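Let the robots be boring

I went to the Nautiyal open day expecting to be wowed, and I came home thinking mostly about chores. I mean that as praise, I think, though it took me the whole bus ride back from Jusodville to decide.

If you haven't been, Nautiyal is a small robotics lab over the old Mivitz print works, and once a year they let the rest of us in to poke around. There were 374 names on the sign-up sheet by the time I got there (I asked, because I'd been in line long enough to get nosy). Kids everywhere, a few retired engineers with very pointed questions, and a man who wanted to know if any of it could shovel a driveway. It could not!

The first room was the crowd-pleaser. Music, colored lights, an arm that waved and tossed a foam ball into a bucket. People loved it. My nephew watched it through 9 throws in a row and would have stayed for ninety. I clapped too, I'm not made of stone. But I'd forgotten it by the time I found the coffee.

What stuck with me was the back room, where Sneha Pant was showing a kitchen program they call Doston. It all runs in simulation, on a big screen, and there was no music at all. The arm in there has a list of little household jobs and it tries them over and over, and most of what you watch is it trying. It goes slowly. It stops. Sometimes it misses and they reset the whole kitchen with one key, and I admit I was jealous of that key.

Almost 20 of us squeezed in, and within a few minutes half had drifted off. The woman next to me, Yetunde Eze, runs a meal program for older folks and she stayed the full session, arms folded. She told me afterward that she didn't care one bit about the foam ball. What she wanted to know was whether a machine could get somebody's lunch out without leaving a mess or a burn, eight times out of 8, when the person eating it can't grip a pan anymore. I've been chewing on that ever since.

I think labs are scared of showing us that stuff. They figure we'll get bored, and sure, some of us will. But the flashy room gives people a wrong idea of where the work is. You leave thinking the hard part is done and all that's left is the price tag. Then you get grumpy when there's no robot in your kitchen by Christmas, and the next lab that asks for money or patience gets an eye roll. I'd swap every waving arm in the building for another hour of slow kitchen, with somebody like Sneha there to say what went wrong and why.

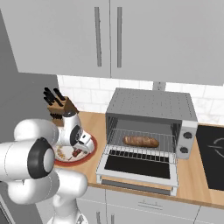
My own test for a home robot has always been my mother's kitchen, where everything is in reach of everything else and half of it is hot or sharp. The Doston kitchen is tidier than hers, but it has the same trouble built in. There's a toaster oven with its door folded all the way down and a loaf sitting out on the rack, a knife block in the back corner, and the hand has to work over a plate of food with all of that close by. I bump that kind of door with my hip about once a week, and I've had a lot more practice than the arm has. So next year, Nautiyal, put the kitchen in the front room and find us some chairs. I'll bring my mother, and she'll have notes.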